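Pumdale Evening Letter
May | By the Letter's music writer
Print this page | E-mail this page

Learning to sing at the back of the bus depot

I got to the rehearsal early, which meant I ended up stacking chairs with the woman I'd come to interview. She has led the Netetti Singers for 26 years and she asked me not to use her name. "Everybody in Pumdale knows who I am anyway," she said, handing me another chair, "and the ones who don't will only write to me about the parking."

The choir meets in the old canteen behind the bus depot (go past the ticket windows and keep left, or you'll end up in the wash bay like I did). It's open to anyone. There is no audition. I asked how that works when someone can't hold a tune, and she laughed so loudly that a driver looked in from the corridor.

"Most people who say they can't sing were told so by a teacher when they were eight. I put them next to somebody steady and I leave them alone. By fall they're louder than I'd like."

She didn't study music herself. She drove the Lernodia route for years and learned by singing in the cab with the heater going – hymns, radio songs, jingles, whatever stuck. When the depot started a staff choir for a retirement party, she was the only one who knew how to give a starting note. That party was supposed to be the end of it.

"We had cake left over," she told me. "So we said, well, come back next week and finish the cake."

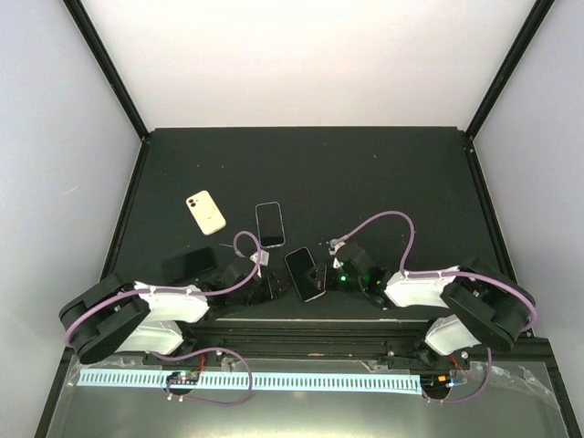

Her one strict rule is about the first half of rehearsal, when everyone learns by ear. No sheets, no lyrics on a screen, no recording it for later. She sings a line, they sing it back, and on it goes until it sticks. Phones can stay out on the table as long as they're left alone, and she doesn't care how people put them down, lens side up like the cream one here or face up with the screen dark like the one to its right. "If it lights up, I'll see you look," she said. "And then you'll come in late on the second verse, and the altos will see you too." I tried it myself that evening, and I have to say I remembered more of the song on the way home than I would have with the words in front of me!

The second half is looser. Out come the folders, and people call out what they want. There are 146 songs in those folders now, and I asked if she had a favorite. She wouldn't give me one. She did tell me which one she's tired of, an old sailing song from the Fiadzo coast that the basses ask for every single time. "It has one good low note at the end. They sit through four verses for that note."

We talked a lot about the low voices, as it happens. Choirs like hers are always short of them, and for a few winters she had only three. She would move the whole arrangement up, or sing the bass line herself an octave higher and hope.

"People worry about high notes, but low ones are where you find out if the group is listening. You can't push them. You have to get quiet enough to hear each other, and getting a roomful of people in this town to be quiet is a job, believe me." 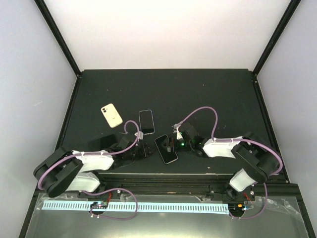

She has them hum before they sing anything low. Lips closed, jaw loose, one long breath, and then they open up to an "ah" without changing anything else. It felt silly for the first minute. Then the whole room seemed to be buzzing, and the man beside me gave me a nod as if I'd just joined something.

I asked about concerts. They do two a year and she could happily live without either. Last winter's drew 115 people into a room with a very small coat rack, and what she remembers is the coats. "They're lovely, the concerts. But everyone stands up straight and gets scared. I like it better with the windows steamed up and somebody eating a sandwich in the tenors."

She has been asked more than once to move to a nicer building. There was talk of a hall with a real piano. She went and sang a scale in it and came right back to the canteen, where the tiles bounce the sound around and you can hear yourself without trying. The piano they have is missing a key near the top. They don't use that end much.

Before I left I asked what she'd say to somebody who has thought about coming along and hasn't. She was already putting her coat on.

"Come at seven. Sit anywhere except the chair by the radiator – that one's mine. Don't tell me what voice you are. I'll tell you in a month."

New singers can turn up at any rehearsal. It costs $20 for the season, and your first evening is free. Bring a drink of water and something warm for the walk back past the depot, where the wind comes straight through.

Contact the Letter | Copyright Pumdale Evening Letter | Back to top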